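Druvach Open Day: small objects, two hand grippers

README for the folder of notes and recordings from the open day 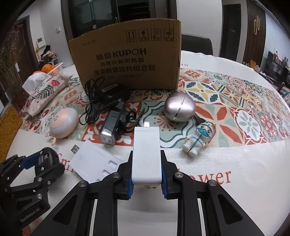

A white power adapter held upright between the blue pads, with more of the table's odds and ends behind it.

Last changed: February 15, 2020

What's in here

I put this folder together after our open day, mostly so that Itzel Ledesma would stop getting the same email from everyone who came along (sorry Itzel!). It covers the table session only. The talk in the other room was run by Belter and they have their own notes, so ask them for those.

We laid out a table of everyday stuff, the kind of thing that ends up in a drawer at home, and let visitors have a go at picking it up with the hand-held grippers. There were 16 turns in all, and 13 of them are in the folder. The other three people asked to be left out, which is fine, and their files are gone from the backup as well.

How a turn went

You take a gripper in each hand, have a minute to get used to the squeeze, then pick something up, turn it over and put it down wherever you like. I didn't give people a script. We tried that in December and everyone went stiff as a board, so this time I just said "have a play" and it was a much nicer afternoon for it.

Flat chargers and adapters were what most people went for first. You can get the pads on both sides of one and it feels secure straight away, which gives you the confidence to try something worse. Cables were the something worse! Ctibor Procházka spent almost 10 minutes on one loop of black cable and would not be talked out of it. His turn is the long one, so skip it if you're short of disk space.

Files

turns/ has one folder per turn, numbered in the order people signed up (not the order they went, I'm afraid, because I let a family with a train to catch jump ahead)
notes/ is my typed-up notes, plus whatever visitors wrote on the cards
objects.txt is the list of what we put out, in my own words, so you'll find "egg thing" in there and you'll just have to live with it

Things to know before you use it

The objects got moved about all the time and I never put them back in the same spots. If you need a fixed layout, use the Brurnance set.
Turn 4 has a gap in the middle where I paused it to answer the door.
The talking has been taken out of every turn. If you find a bit I missed, please tell me and I'll cut it.
Faces shouldn't show up anywhere, but hands do.

Using it

Fine for teaching, your own tinkering and student work. For anything you plan to sell, write to Itzel first. If you put it in a paper or a talk, "Druvach Open Day table session" is plenty.

Still to do

Type up the last few cards (some of the handwriting is a challenge)
Rename turn 7 so it matches the rest
Ask Văduva whether we can have the bigger room next time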